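Notebook, April, gripper 3 (the Kestell one)

Righto, writing this up while I still remember it, and before Nga asks me again why the bedroom set is short.

Short version: the left finger started lagging behind the right one when it closed, and I kept going far longer than I should have. I was doing the knitwear tasks (pick up, lift, fold over, put down) and for the first lot everything felt normal. Then I noticed the trigger had gone a bit mushy near the end of its travel. I put it down to my hand being tired! Did another batch, had a cuppa, came back to it at 2.15 and it was still mushy, so no, not my hand.

Had a proper look at the linkage with the torch. One of the pivots had play in it that wasn't there when I signed the thing out. You could rock the finger sideways with a fingernail. The pads still met if you squeezed hard, but they met crooked, and on anything thin that's no good at all. On thick ribbing you can get away with it, which I reckon is why I didn't catch it sooner.

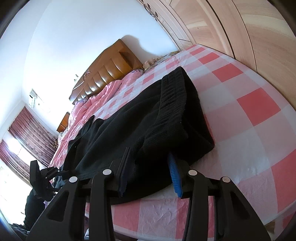 The bit that bothers me more is the pinch. When I squeezed hard to make up for the slop, the loose side jumped the last few millimetres and got the web of my thumb, because I was steadying the finger with my other hand like a goose. Blood blister, nothing more, and I've put it in the incident book. Still, Lucinda has been saying since we got these from Antwi that we need a guard over that gap and I've been the one saying it'd get in the way. Happy to eat my words. Sorry, Lucinda.

What I did after that:

Stopped. Tagged the gripper, pulled the battery, put it on the red shelf.

Went back through the day's recordings on the Huker laptop. 60 episodes, and the finger angles drift apart in the last 17. I've flagged those and not deleted them, as Nga may want them for the fault checker.

Took the cover off at the bench. The pivot screw had backed out and there was no threadlocker on it that I could find. Checked the other grippers while I had the driver out. They're tight, but the colour of the goo on them is different, so I think somebody had ours apart at some stage and didn't write it down. If it was you, no drama, just tell me.

Not sorted yet: whether the bushing is worn as well. It looked a bit oval to me but I had my bad glasses on. Grarine can send a replacement in 10 days, or Nga thinks she can turn one up on the small lathe. I'd go with the lathe.

Until then, please do the finger wiggle before every session, battery out, and stop if the trigger feels odd. Spare driver is in the top drawer with the tape.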